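3. Demonstration Collection

3.1 Hand-held grippers

All demonstrations were given with a pair of hand-held grippers, one for each hand. The operator closes the fingers by squeezing the handle, and the opening width is read from an encoder on the drive link. No robot takes part at this stage. The motion of the tool is recorded and later mapped to the flange frame of the follower arm, as set out in Section 4. The fingers have the same shape and the same pads as those fitted to the follower arm, so that a contact seen in a demonstration can be repeated at the same point on the part.

Each tool carries its own wide-angle camera. The lens was chosen so that the fingers fill the lower part of the view while most of the room stays visible around them. This matters in bimanual tasks, where the second tool is often far to one side and would leave the view of a normal lens. The distortion is large toward the border. We calibrated each camera with a fisheye model and did not undistort the images before training; an early test by Masson showed no gain from doing so and a loss of usable area at the corners.
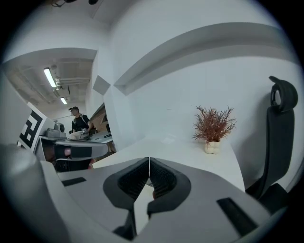 Figure 2. View from the camera on one hand-held gripper. The second gripper is at left, over a desk, next to an upright marker board.

3.2 Pose tracking

Tool pose was estimated from two sources. The first is visual-inertial odometry on the wrist video, which gives a smooth path but drifts over long sessions. The second is a set of square fiducial markers. A fixed board gives a common origin, and the markers on the tools give the pose of each one relative to the head camera. The two estimates are joined in a pose graph that is solved once per episode, offline. Marker readings taken at a viewing angle above the limit are dropped before the solve.

The solver is the one released with the Mitov toolkit, with a changed noise model for the marker edges. Without marker edges the distance between the two tools could not be held steady enough for tasks that pass a part from one hand to the other. With them, handover episodes could be replayed on the follower arms with no manual correction of the start pose.

3.3 Operator view

The wrist cameras do not show what the operator attends to. A third camera was therefore placed at head height and aimed down at the work surface. It records both forearms, both tools, and the area between them, and it is the only view in which the two marker cubes can be tracked together for long stretches.

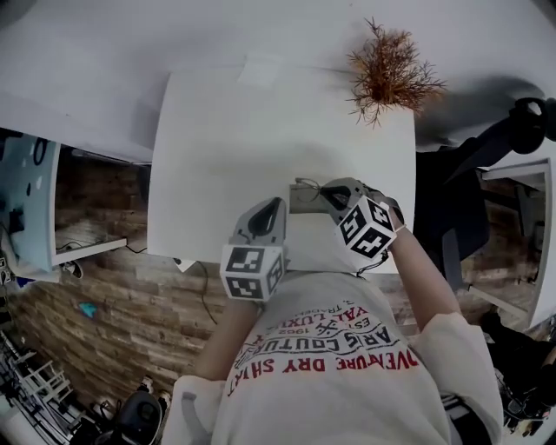 The head view is used in two ways. During processing it supplies the marker edges described above. During training it is given to the policy as an extra input, resized and without cropping. On the robot, the same view is supplied by a camera on a fixed mast. The mast does not move with the task, whereas an operator leans and turns, and we expected this gap to harm transfer. To reduce it, random shifts and small rotations were applied to the head images during training. The wrist images were left as recorded.

3.4 Procedure

Four operators took part. Chidiac and Moldovan had used the tools before; the other two were given 40 practice episodes each, which were thrown out. An episode starts with both tools open and held still above the table, and ends when they return to that state. Operators were told to work at a normal pace and to keep going after a slip if the part could still be reached. Recoveries of this kind were kept in the data.

A total of 1578 episodes were recorded. Sfeir checked every episode for lost tracking, dropped frames, and an unclear start or end. This left 1463 episodes for training. Most of the rejected ones failed on tracking, usually where one forearm hid the marker cube on the other tool while the wrist camera faced a blank wall with few features. A further 198 episodes were recorded in August on the Shabalala bench, with a different table height and different lighting, and were held out for the tests in Section 5.2.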